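Stadum Sourdough Log

A small, friendly dataset of sourdough starter readings, kept by home bakers and released so anybody can play with it. One row is one feeding of one jar. We love this stuff, and we hope you will too!

What you get

1,924 feedings from 174 jars, in a single CSV file called feedings.csv. A second file, flours.csv, lists 234 flours by the name the baker wrote on the bag or bin. The two files join on flour_id.

Columns in feedings.csv

jar_id -- a short code; a jar keeps its code for life, even if it changes kitchens
baker_id -- a number, never a name
flour_id -- see flours.csv
starter_g, flour_g, water_g -- weights in grams, as read from the baker's own scale
room_c -- room temperature at feeding time, in Celsius
start_mm -- height of the starter in the jar right after mixing
peak_mm -- the highest mark it reached
hours_to_peak -- to the nearest half hour
smell -- free text, and a joy to read (Nantana Rungrueang's notes on rye deserve a book of their own)

How the readings were made

Bakers put a rubber band around the jar at the level of the fresh mix and measured up from the bottom with a plain ruler. Most fed at 8 in the morning, though a few night owls fed close to midnight, and their peaks are more likely to be missing. Blank means not measured. Zero means the starter did not rise at all, which happens a lot in the first week of a new jar, so please don't drop those rows!
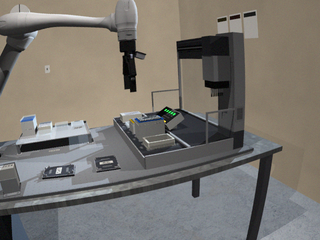
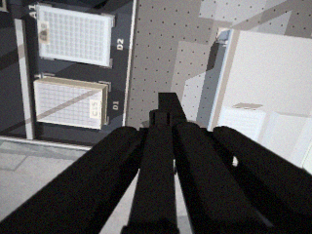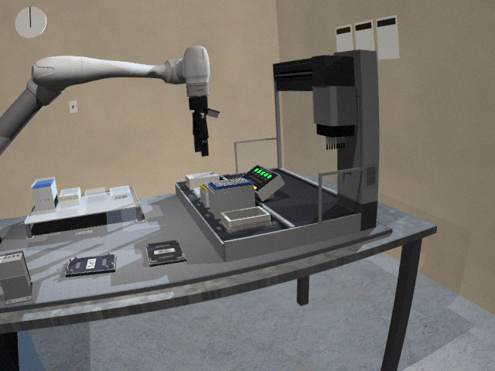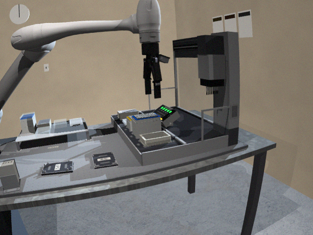
Simulated lab workspace, four rendered views.

Known problems

Jars differ in width, so peak_mm on its own tells you very little. Divide by start_mm first. Aroha Kerslake worked this out early and her rise ratio is what we use in all our own charts.

Three bakers used cups for the first few feedings. Their weights were filled in later from a conversion table and carry the flag est in the notes column.

Whole wheat is lumped together with "brown bread flour" in flours.csv. Sylvie Thibodeau is slowly pulling them apart. If you know your flours, she would be thrilled to hear from you.

Room temperature comes from whatever thermometer was in the kitchen. Two jars sat on top of a fridge and ran warm all winter.

Things to try

Plot rise ratio against room_c for a single jar before you pool anything. The curves are lovely, and each jar really does have its own pace. Brayden Robichaud got a decent guess at hours_to_peak with nothing fancier than temperature and feeding ratio, and we'd be delighted to see somebody beat him. The smell column is wide open -- fruity, sharp, "wet cardboard", "grandpa's cider" -- and so far no one has done much with it.

Changes

The April release fixed swapped flour and water weights in the Mumadetti jars and added peak times for jars that had been left out.

Upkeep

Gangadharan Kandasamy looks after the files and merges new readings every Tuesday. Send yours as a CSV with the same column names, and put your jar codes in the subject line.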